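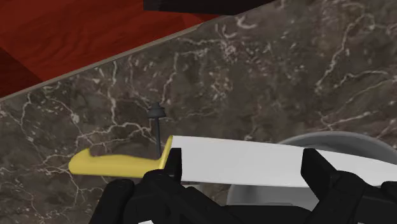

Ticket 2237, reply from Sharon Kombo: Hi Mathias, and thank you for being so patient with us! I went through your remote control session in the simulator this morning, and I think the trouble is mostly in the hand controller scaling. You have the two fingertips over the white blade, to the right of the yellow handle, and I'd love to see you come in on the handle instead - set the scale to 2, recenter, then record 3 fresh demos. If it still drifts toward the blade, send me the log and I'll ask Ingegerd to look at it too.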